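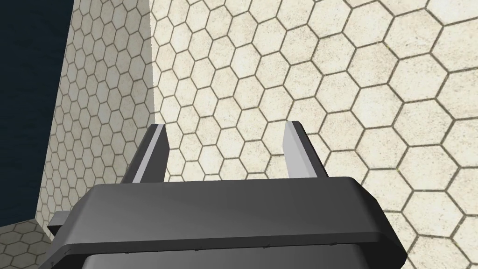 Himville Rainfall Diaries, version 5

README. Last edited 11th March.

What you are getting

One table of daily rainfall readings copied out of handwritten household diaries from Himville and the farms on the Surasmont side of the valley. There are 3417 rows. Each row is one reading by one household on one day. The original paper is not included, and neither are scans of it.

Please read the problems section before you plot anything. Earlier versions were used to argue that the valley is getting drier, and also that it is getting wetter. I don't think the table can carry either claim.

Columns

day: the date as written in the diary. If the writer skipped the year, it was filled in from the pages on either side.
house: a code for the household. Codes do not run in order of distance or height.
rain_mm: the reading in millimeters. Readings first written in inches were converted and rounded to one decimal place.
unit_orig: mm, in, or blank. Blank means the diary never said and somebody guessed.
gauge: what the writer claimed to be using.
note: anything else on the line, with spelling left alone.

Where the readings came from

The diaries were lent to the Tridero reading room after a notice went up asking for old weather records. People who answer a notice like that are people who like weather, and they tend to remember the big storms. I would expect dry spells to be under-recorded, though I can't show it from this table.

Typing was done by hand in two passes. The second pass was meant to be blind. In practice the second typist could open the first file, and the agreement between the two is suspiciously good. Treat it as one pass with a spell check.

Known problems

Zeros and blanks. A blank may mean no rain, or it may mean the writer was away. In 572 rows a zero was entered where the diary has only a dash. These were not flagged in versions 1 to 3. They are flagged now with the word "dash" in the note column.

Gauges. Several households used a jar and a ruler. A jar with sloping sides does not give millimeters of rain, whatever the diary says. No correction was made, as the jars are gone.

Time of reading. Some people read the gauge at breakfast and some at night. Storms that cross midnight can land on two different days at two houses a short walk apart.

November. The November readings are the worst in the file. Leaves block funnels, and the notes mention this often enough that I would leave the month out of any average.

The Ghorbani correction. Version 4 came with an extra column that claimed to adjust every reading for wind. It was named after the farm where it was worked out, using a single fence post and one winter. I removed it. If your copy has a column called rain_adj, throw that copy away.

Suggested use

Teaching people how to clean a messy table. Finding out whether it rained on a certain day, if two or more houses agree. Reading the notes, which are better than the numbers.

Poor use

Trends. Flood planning. Insurance. Filling gaps in an official station record. Any chart that joins the dots between houses.

Splits

A 1000 row sample is supplied for quick tests. It was described as random in version 2. It was the first 1000 rows. It has been drawn again and now includes every house, but results from the old sample should not be compared with the new one.

Terms

Free to copy and change. Keep this file with the table. Corrections are welcome if they come with the diary line they rest on. Corrections based on what the weather "must have been" will be left out.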